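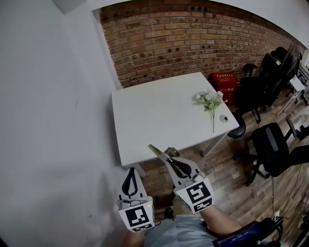

*Photo: Hamisi Wanyama*

**Ticket 3011 - white table by the brick wall, gray cable grommet**
Opened 11/27/23 by Hamisi Wanyama
Status: open

Hi Elibariki! It's the round gray grommet again, the one near the fake flowers (little white blossoms, long pale stem, you know the ones). The cap spins when I wipe the table and then pops up on one side, so anything I slide across the top catches on it.

What I've tried so far:

- pushed it down hard - held for 10 minutes, then up again
- took it out, cleaned the rim, put it back
- a strip of paper tucked around the edge, a bit better but ugly

I'd love a new cap, but I don't know the size! Pralton sells two that look the same to me.

**Reply, Elibariki Laizer**
Measure the hole, please, and leave the old cap in for now. I may have a spare from the Diller order in June.

**Hamisi**
Will do - I'll borrow a tape measure after lunch.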